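How Does a Doll Close Its Eyes?

Have you ever laid a baby doll down in her crib and watched her eyes drift shut, all by themselves? I have a whole shelf of dolls at home (my cat is not allowed near it), and when I was seven I was completely sure that mine was falling asleep. I used to tip her back very, very slowly to catch the exact moment. Then I'd sit her up, and pop! Wide awake.

It took me years to find out what was going on in there, and it's such a clever little trick that I want to tell you all of it.

Let's start with a word. Dolls with eyes that open and close are called sleep-eye dolls, and their eyes are called sleep eyes. People have been making them for a very long time, way before your great-grandparents were born.

The secret is a weight

Inside the doll's head, the two eyes are joined together by a piece of wire or plastic, a bit like a tiny barbell. The eyes can roll forward and back. Fixed to the middle of that barbell is a stalk, and on the end of the stalk is a weight.

Now, gravity pulls on everything, all the time, and it always pulls down toward the ground. When the doll is sitting up, the weight hangs down and the eyes look straight out at you. Tip her onto her back and "down" is suddenly the back of her head! The weight swings that way, because it still wants to hang toward the floor, and it rolls the eyes along with it. The eyelids come around to the front. Good night, doll.

You could say the weight and the eyes hardly move at all. It's the head that turns around them. I had to read that three times before I got it, so don't worry if it feels backward. Try holding a key on a string and tipping your other hand around it, and you'll see what I mean.

The weights in old dolls were often made of lead, a heavy gray metal. Lead is poisonous, so today's toy makers use safer things, such as steel. If you ever find a very old doll with a rattling head, let a grown-up have a look at it and don't poke around inside.

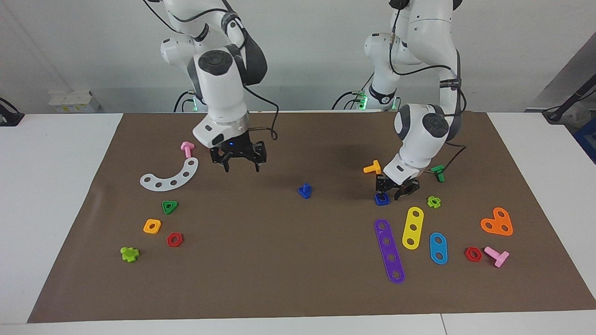 So what about the eyelids? On many dolls there isn't a separate lid at all. The eyeball itself is painted or covered with skin color on the top part, and when it rolls, that part slides into view. The eyelashes are glued along the edge so they sweep down at the same time. I think that's my favorite bit.

Some dolls have eyes that do other things. Flirty eyes can look from side to side as well as open and shut. They have a second swinging part, so when you rock the doll left and right, she glances around the room like she's heard some good gossip. And there are fashion dolls with a string at the back of the head. Pull it and the eyes change color!

Make your own sleeping eye

You can build one of these with things from the kitchen drawer. You'll need:

A table tennis ball
A wooden skewer (ask a grown-up to snip off the sharp point)
A shoebox without its lid
Modeling clay
Markers

1. Get a grown-up to poke a hole in each side of the ball, straight across from each other. Push the skewer through so the ball sits in the middle. It should fit tightly. If it slips, add a dab of glue and let it dry.

2. Draw an eye on the front of the ball. Color the whole top part as an eyelid, whatever color you like. Mine is purple with glitter.

3. Press a good lump of clay onto the bottom of the ball. That's your weight.

4. Stand the shoebox on one of its long sides, so the open part is facing you. Make a hole in each short end and rest the skewer in the holes. The ball needs room to swing, and the skewer has to turn easily.

5. Slowly tip the box onto its back. The eye should roll and the lid should come around. If it gets stuck, make the holes a little bigger or use more clay.

My first one stared at the ceiling and would not go to sleep, no matter what I did. I'd used a lump of clay the size of a pea! I needed 5 times that much before it worked.

Once you've got one eye going, try two balls on one skewer. Will they blink together? What happens if you only put clay on one of them? I'm not going to tell you, go and find out!

And next time you're holding a doll with sleep eyes, tip her gently beside your ear. That soft little clunk is the weight swinging over.

More to read
Why do some dolls say "Mama"?
How doll hair gets stitched in
What is a jointed doll?
Paper dolls you can make in June
The Rerville dollhouse and its 171 tiny plates

Contact us | Back to top
© 2025 Rerville Toy Pages. All rights reserved.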